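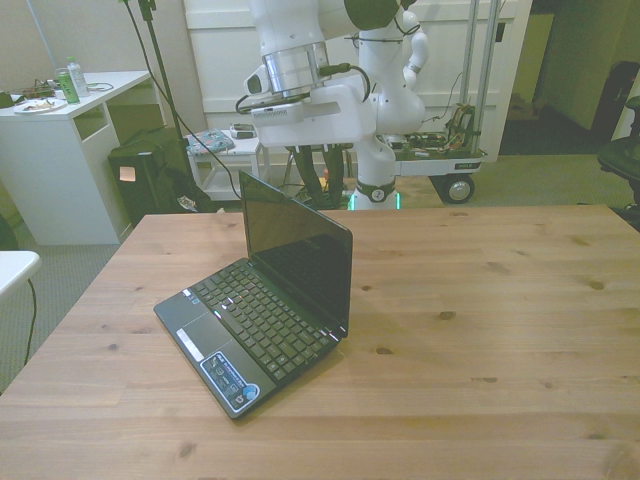

**Abhishek Pant** wrote:

Wait, they let regular people in for the whole afternoon? I thought the Brokix open day was only for customers. I would've taken off work for that!

---

**tinfoil_marge** wrote:

Yep, anybody who signed up on the Gruvar site. I got there right after lunch and stayed until they started turning the lights off in the hallway. The white arm behind the pine table was the one I spent most of my time with, and it was way quieter than I expected. I've stood next to the big orange ones at my brother-in-law's plant and you feel those in your teeth. With this one you could talk in a normal voice the whole time.

The job they had it on was closing a laptop lid. Sounds dumb, I know, but they ran it over and over and I could've watched all day. Out of 3 runs I paid close attention to, it got two clean and on the other it came in too high and just sort of petted the air over the screen. The guy running it laughed and started it again.

---

**lathe_dad** wrote:

So one miss in three on a lid. And people drove how far for this?

I'm not trying to be a jerk, but I saw the Saltavach demo in August and that thing was sorting 386 mixed parts without a person touching it. Closing a lid is a hinge. A string and a pulley can do a hinge.

---

**tinfoil_marge** wrote:

@lathe_dad okay but the Saltavach parts came down the same chute every time, didn't they? Here they let us turn the laptop whichever way we wanted between runs. I had it sitting diagonal on purpose (because I'm like that) and it still found it. Your string and pulley would be very confused.

---

**quietgear** wrote:

I was there too, later in the day. Agree on the noise, disagree on how impressed to be – every time I moved the laptop more than a little, there was a long pause before the arm did anything. Long enough that people wandered off to the snacks.

I asked about price and got a very polite non-answer. Somebody in line said 800 a month to rent, somebody else said 600, and I wouldn't trust either one.

---

**Abhishek Pant** wrote:

600 a month would be wild. I'd be okay with the pause for that, my shop has stuff that sits for an hour between steps anyway.

Did they say which gripper it was? I've got an old Chauhan two-finger sitting in a drawer and I keep hoping somebody will tell me it fits something.

---

**tinfoil_marge** wrote:

I didn't ask, sorry! It had two dark fingers hanging off a boxy white housing, and the cables looped out the side and ran up along the arm. I did wonder how long those loops last if it's twisting all day.

---

**lathe_dad** wrote:

Cables are what kill you. Ours always go at the same bend, right by the wrist. Ask them how many they've replaced, that'll tell you more than any demo.

And fine, turning the laptop is fair. I still want to see it do something I'd pay for.

---

**quietgear** wrote:

They said there'd be another one, they just hadn't picked a day. Sign-up goes through the same Gruvar page. @lathe_dad bring your own part and ask them to try it, they told us that was allowed as long as it's not sharp or greasy.

---

**lathe_dad** wrote:

Everything I own is sharp or greasy. But I'll look for something.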